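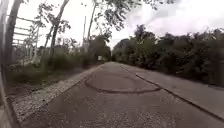

Figure 4.1 A narrow paved road with dense growth on both sides.

Chapter 4
What Makes Land Worth More or Less

Two lots of the same size can sell for very different prices. In the town of Fimstead, a house lot near the school sold in March for 15 percent more than a matching lot on Monska Hill. The buyers paid for location, and an appraiser has to put a number on that difference.

This chapter covers the market approach to value. You will learn how to choose comparable sales, adjust them for differences, and reach a single figure. Lot size, zoning, access, and utilities each get their own section.
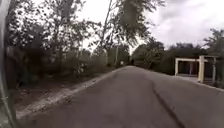
Adjustments are always made to the comparable, never to the property being appraised. If the comparable has a garage and the subject does not, the value of the garage is subtracted from the comparable's sale price. Most reports use at least three sales, and the Ilier case at the end of the chapter uses 5.

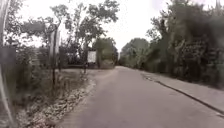
Can an old sale be used as a comparable?
It can, if few recent sales exist and the price is adjusted for changes in the market between the sale date and the date of the appraisal. The report must state the adjustment.

Section 4.1 begins with lot size.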